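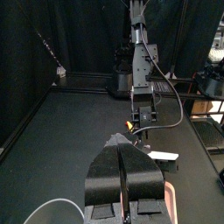

오두막 복원 다큐멘터리 시리즈 「Rillulow」 제작 진행 보고서

제출일: 2024년 2월 2일
제출처: Bustumico 제작지원팀
작성: Contreras 제작사 프로듀서

1. 보고 기간과 현재 상태

이 보고서는 지난 9월 중간 보고 이후의 제작 진행을 정리한 것입니다. 시리즈는 호숫가 마을 Nostemport에 있는 오래된 여름 오두막들을 고치는 과정을 기록합니다. 전체는 여섯 편이고, 지금까지 네 편의 현장 촬영을 마쳤습니다. 그중 두 편은 가편집이 끝났고, 한 편은 색보정 단계에 있습니다. 나머지 두 편은 땅이 녹은 다음에 촬영을 시작합니다.

계약서에 적은 일정과 비교하면 촬영은 계획보다 3주 늦고, 편집은 계획과 같습니다. 촬영이 늦은 이유는 3절에 따로 적었습니다. 최종 납품 날짜는 바꾸지 않아도 된다고 판단합니다.

한국어가 저의 모국어가 아니기 때문에 어떤 표현은 조금 딱딱할 수 있습니다. 숫자와 날짜는 영어 제작 장부와 두 번 대조하였습니다. 혹시 뜻이 분명하지 않은 문장이 있으면 표시해 주십시오. 다시 써서 보내 드리겠습니다.

2. 편별 진행

제1편 「지붕」
촬영과 편집이 모두 끝났습니다. 색보정 중입니다. 오두막의 지붕이 한쪽으로 내려앉아 있었고, 목수 팀이 서까래를 하나씩 바꾸었습니다. 첫 편이므로 마을과 팀을 소개하는 부분이 필요한데, 이 소개가 처음에는 너무 길었습니다. 지난 시사 때 받은 의견에 따라 소개를 줄이고 작업 장면이 더 일찍 나오도록 순서를 바꾸었습니다.

제2편 「굴뚝」
가편집이 끝났습니다. 돌 굴뚝을 해체하고 같은 돌로 다시 쌓는 이야기입니다. 돌마다 번호를 쓰는 장면이 길지만, 나중에 다시 쌓는 장면을 이해하려면 필요하다고 생각하여 남겼습니다. 음악은 임시 음악입니다. 작곡가에게 받은 첫 번째 안은 너무 밝아서 수정을 부탁하였습니다.

제3편 「기초」
가편집이 끝났습니다. 집 전체를 유압 잭으로 들어 올리고 썩은 기초 기둥을 교체하였습니다. 기술적으로 가장 어려운 편이었고, 화면으로도 가장 힘이 있습니다. 다만 집을 들어 올리는 동안 발전기를 끌 수 없어서 현장 음에 소음이 많습니다. 대사의 일부는 자막으로 보완하고, 일부는 목수들에게 다시 설명을 부탁하여 따로 녹음할 예정입니다.

제4편 「부엌」
촬영이 끝났고 편집 준비 중입니다. 이 오두막의 소유자 가족은 부엌의 원래 찬장을 꼭 보존하고 싶어 하였습니다. 목수 팀은 새로 만드는 것이 더 싸다고 설명하였지만, 가족의 의견을 따랐습니다. 이 의논 과정이 카메라에 잘 기록되었습니다. 가족이 방송 전에 자기들의 인터뷰 부분을 보고 싶다고 요청하였고, 저희는 사실 확인의 목적으로만 보여 드리기로 서면으로 합의하였습니다.

제5편 「베란다」
촬영 전입니다. 오두막은 결정되었고 소유자와 계약도 하였습니다. 호수 쪽 베란다를 철거하고 방충망이 있는 베란다를 새로 만드는 계획입니다. 물가에서 가까운 공사이므로 지역의 허가가 필요합니다. 허가 신청은 접수되었고, 아직 결과를 기다리고 있습니다.

제6편 「다시 여는 날」
촬영 전입니다. 새로운 공사 대신에, 앞의 다섯 오두막을 다시 방문하여 가족들이 어떻게 사용하는지를 보는 편입니다. 제5편의 공사가 끝나야 촬영할 수 있기 때문에 제5편의 허가가 이 편의 일정에도 영향을 줍니다.

3. 일정 지연에 대하여

첫째 원인은 길입니다. 제4편의 오두막까지 가는 숲길은 폭이 좁고, 늦가을 비로 두 곳이 무너졌습니다. 트럭이 들어갈 수 없어서 목재를 작은 트레일러로 나누어 옮겼습니다. 길의 임시 보수에 8일이 걸렸고, 그동안 촬영팀은 마을에서 인터뷰와 풍경을 먼저 찍었습니다. 그러므로 그 기간이 모두 손실은 아닙니다.

둘째 원인은 창문입니다. 제3편의 오두막에 맞는 창문을 주문하였는데, 공방에서 치수를 잘못 읽어 다시 만들어야 했습니다. 비용은 공방이 부담하였습니다. 그러나 창문이 없는 상태에서는 내부 마감을 할 수 없어서 마지막 장면의 촬영이 뒤로 밀렸습니다.

이 두 가지 일을 겪은 후에 저희는 작업 방식을 바꾸었습니다. 제5편부터는 자재가 현장에 도착한 것을 확인한 다음에 촬영팀의 숙소를 예약합니다. 또 치수표에는 목수 팀장과 프로듀서가 함께 서명합니다.

4. 예산

전체 예산의 범위 안에 있습니다. 항목별로 다음과 같은 변경이 있었습니다.

운송비: 길 문제로 2,000달러를 초과하였습니다.
숙박비: 겨울 전에 마을의 빈 집을 월 단위로 빌려서 절약하였습니다. 운송비 초과분은 이 절약분으로 해결하였고, 예비비는 쓰지 않았습니다.
음향 후반 작업비: 제3편의 소음 때문에 늘어날 것으로 예상합니다. 견적을 받는 중이며, 금액이 정해지면 미리 승인을 요청하겠습니다.
기록 사진과 옛 필름 사용료: 현재까지 753달러를 지출하였습니다. 대부분은 제1편과 제2편에 나오는 마을의 옛 사진에 대한 비용입니다.

공사비는 계약대로 소유자 가족들이 부담하고, 제작비에는 들어가지 않습니다. 촬영 때문에 추가된 공사 시간만 제작비에서 지급합니다. 이 구분에 대하여 지난번에 질문을 받았으므로, 영수증을 두 종류로 나누어 첨부하였습니다.

5. 촬영 자료와 보관

촬영 원본은 현재 16테라바이트입니다. 원본은 두 벌로 복사하여 한 벌은 편집실에, 한 벌은 다른 건물에 보관합니다. 현장에서는 매일 저녁에 복사를 하고, 복사가 확인되기 전에는 메모리 카드를 지우지 않습니다.

12월에 하드디스크 한 개가 고장 났습니다. 두 번째 복사본이 있어서 자료의 손실은 없었습니다. 고장 난 디스크는 새것으로 바꾸었고, 같은 시기에 구입한 다른 디스크들도 검사하였습니다.

6. 출연 동의와 안전

네 편에 나오는 사람은 모두 24명이고, 전원의 출연 동의서를 받았습니다. 미성년자의 경우에는 보호자의 서명도 있습니다. 제2편의 배경에 이웃 주민의 집이 보이는 장면이 있어 그 주민에게도 설명하고 동의를 받았습니다.

안전 사고는 작은 것이 한 건 있었습니다. 제3편 촬영 중에 조명 보조가 손바닥을 베었고, 마을 진료소에서 치료를 받았습니다. 다음 날 업무에 복귀하였습니다. 그 후 철거 구역에서는 촬영팀도 작업용 장갑을 착용합니다. 집을 들어 올리는 작업 때는 촬영팀이 건물 아래로 들어가지 않았고, 필요한 화면은 고정 카메라로 찍었습니다.

7. 시사 의견의 반영

지난 시사 후에 받은 의견 가운데 중요한 것과 저희의 처리를 적습니다.

내레이션이 많다는 의견: 동의합니다. 제1편에서 내레이션을 많이 삭제하였고, 가능한 부분은 목수들의 실제 대화로 바꾸었습니다.

공사 전과 후의 비교가 부족하다는 의견: 각 편의 첫 방문 때 찍은 화면과 같은 위치에서 완성 후의 화면을 찍었습니다. 제2편만은 나무가 쓰러져 같은 위치에 설 수 없었으므로, 조금 옆에서 찍은 화면을 사용합니다.

경쟁이나 갈등을 더 강조해 달라는 의견: 이 부분은 조심스럽게 말씀드립니다. 실제로 의견 차이가 있었던 장면은 빼지 않고 넣겠습니다. 그러나 없었던 긴장을 편집으로 만드는 것은 출연자들과의 약속에 맞지 않아서 하지 않으려고 합니다. 다음 회의에서 더 의논할 수 있기를 바랍니다.

8. 다음 기간의 계획

2월에는 제1편의 색보정과 음향을 완성하고, 제4편의 편집을 시작합니다. 3월에는 제2편과 제3편의 최종 편집본을 보내 드리겠습니다. 제5편의 촬영은 허가가 나오면 4월 말에 시작합니다. 허가가 5월 중순까지 나오지 않으면, 물가 공사가 필요 없는 예비 오두막으로 바꾸겠습니다. 예비 오두막의 소유자에게는 이미 상황을 설명하였고, 긍정적인 답을 받았습니다.

9. 결정이 필요한 사항

다음 세 가지에 대하여 답을 부탁드립니다.

가. 제5편을 예비 오두막으로 바꾸는 기준일을 5월 중순으로 정하는 것에 대한 동의
나. 제3편의 재녹음 부분에 자막을 함께 쓰는 것에 대한 승인
다. 제1편의 최종 시사를 편집실에서 할지, 온라인으로 할지에 대한 선택

가 항목은 소유자와의 계약에 관계되므로 이번 달 안에 답을 받을 수 있으면 좋겠습니다. 나머지 두 항목은 3월 초까지도 괜찮습니다.

첨부: 편별 일정표, 지출 내역과 영수증 사본, 출연 동의서 목록, 제2편 가편집본 확인용 링크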